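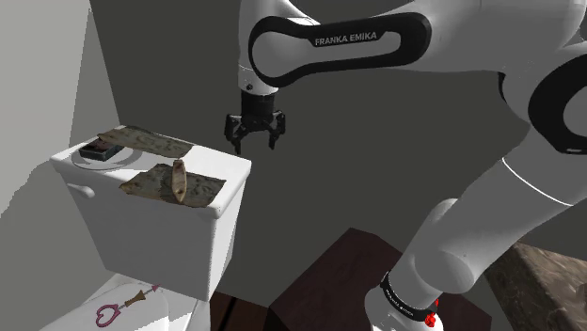

*A Franka Emika arm above a toilet tank in a simulated bathroom.*

**CARKURVILLE, 25/01/2019** - The Tinero Building Services Authority today approved a two-stage plan for buying robotic equipment for its washroom and housekeeping operations. Under the plan, simulation work will be paid for and reviewed before any order is placed for physical arms.

The Authority maintains 19 public buildings in Carkurville and the neighboring district of Sallimberg. Its present equipment budget covers floor machines, carts and hand tools. Robotic arms have not been included in a budget before, and the plan sets up a separate line for them so that spending can be followed from year to year.

**Stage one: simulation**

The first stage pays for software licenses, computer hardware and staff training. Engineers at Frade, the contractor selected for this stage, will prepare 100 simulated tasks set in bathrooms, supply closets and break rooms. The tasks involve picking up, moving and putting back small items left on tank lids, counters and cabinets.

Each task will be scored on reach, clearance and the type of gripper needed. The scores will be used to write the purchase specification, including the mounting height of the arm and the floor space to be kept free near the base.

"We have bought equipment in the past that did the job well in a showroom and then would not fit between the fixtures," said Margarida Henriques, Director of Procurement. "A bathroom is a tight space with a lot of small things in it. We want those measurements in hand before we ask any supplier for a price."

**Stage two: purchase**

Subject to the results, the Authority will invite bids for two arms in September. Bidders will be asked to list the following costs separately:

- arm, controller and gripper
- base or mobile platform
- safety equipment and site inspection
- installation and staff training
- spare parts and yearly service

Bids that give a single combined price will be returned. The Authority will also ask for power requirements and delivery times in writing. The use of a particular model in simulation does not commit the Authority to that model, and suppliers of comparable arms may bid on equal terms.

The two arms, if purchased, will be placed at the Sallimberg training facility for a trial period of 16 weeks. Work in public washrooms is outside the scope of the present plan and would need a further vote - as would any increase in the number of arms.

**Staffing**

No positions will be removed under either stage. Housekeeping staff will be invited to help choose the tasks, and hours spent on this work will be charged to the project and kept separate from building budgets.

**Contact**

Questions from suppliers and the press should be sent in writing to the Procurement Office, Tinero Building Services Authority, Carkurville.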